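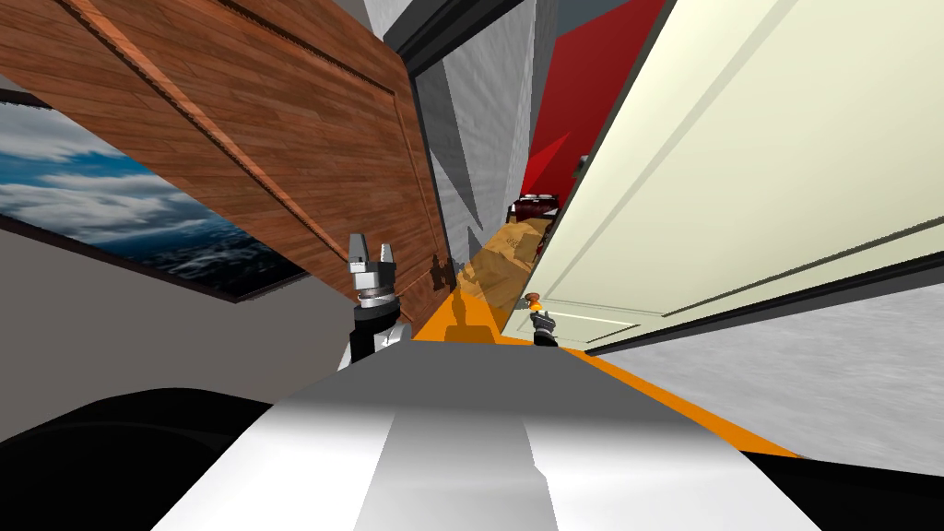
Booker Brannigan wrote back within an hour of my first post to tell me I was wasting my time, that any rider who wants a decent shock will buy one, and that stock suspension on a Millinetti 700 was fine when he bought his and is fine now. Booker, I love you, and I'm putting you down as a maybe.

For everyone else, let me back up a bit. I'm looking for riders to spend part of the summer trying out suspension settings on their own bikes and telling me what they felt. I run a small suspension bench in Hernevbridge, mostly forks and shocks for street bikes, and I'm putting together a setup guide for the Millinetti 700 twin. The owner's manual gives you one page, and half of that page is a warning about tire pressure. I've got plenty of opinions of my own (ask anybody who has parked next to me), but I weigh what I weigh and I ride how I ride, and a guide built on one guy is a guide for one guy.

## Who I want

You need a Millinetti 700, any year, naked or half-faired, that you ride regularly and that's legal and insured. It can be high mileage. Please don't rebuild anything before you sign up! A tired shock is useful to me, and if yours is leaking I'd rather find it on my bench than have you guess.

You don't need to be fast. I've already got fast people, and they all want the same two clicks more rebound. I'm really short on:

- lighter riders, and anyone who's on tiptoe at stoplights
- people who carry a passenger most of the time
- commuters who do the same bad pavement every morning and know every hole in it
- riders coming back after a long break

You do need your full license, and you need to be able to follow a settings sheet without improvising. I know how tempting it is to give the preload collar one more turn while you've got the wrench in your hand. Write it down if you do. I can work with a change I know about.

## What you'd be doing

First you come by the shop for a setup visit. Plan on a couple of hours. We measure sag with you on the bike in your normal gear, with your bags on if you normally ride with bags, then I check the fork oil level and record where all your adjusters are. If the bike came in on some strange setting you like, it goes home on that setting at the end, no argument from me.

After that you get four settings sheets, one at a time. You ride each one for at least 200 miles on your usual roads, fill in the form (it's short, both sides of one page) and then move to the next. One of those rides has to include the Zamberg loop, which goes out past the reservoir and back over the railroad crossing, so that I've got one stretch of road in common for everybody. If you've never ridden it, you'll like the top half. The bottom half is patched so badly that it makes a terrific test.

I won't tell you ahead of time what each sheet is supposed to do. Two of them are pretty close together, and I want to know if you can feel it – it's fine if you can't.

Then there's a last visit where I measure everything again, and we talk for half an hour over the coffee I make, which has been described as brown.

## What you get

I'll pay $200 toward gas and your time, handed over at the last visit. You also get fresh fork oil, a free check of your shock, and a printed sheet with your own numbers on it for solo and loaded riding. If your stock springs are way off for your weight, Magnusson is letting me lend out fork springs from their demo box, and you can buy the set afterward at the demo price or hand it back.

My own bike has been the guinea pig for all of this. It has just gone past 3889 miles on the current shock, with more settings changes than I'd like to admit, and I've ruined two perfectly good spanner wrenches.

## The boring but important part

You ride your own bike on public roads at your own risk, and there's a waiver to sign before I touch anything. None of the sheets goes outside the factory adjustment range. If a setting feels wrong or scary, stop, put it back to where we started, and call me. You'll still get paid. I will not be mad.

Your name stays out of the guide unless you want it in. I'll use your weight, your gear, your typical riding and your comments, and I might quote you if you say something good about the seat.

## Signing up

Kenji Boateng is handling the schedule, so please go through him and not through my voicemail, which is full. Leave your name with him at the parts counter, or drop a note through the shop door after hours. Tell us the model year, your weight in riding gear, whether you carry a passenger, any suspension parts that aren't stock, and what bugs you most about how the bike rides right now. One sentence is plenty for that last one, though Kenji says he's already had one that ran to three pages.

Setup visits start in May and we're open from 8 a.m. Bring the bike with half a tank or more, and wear the boots you normally ride in.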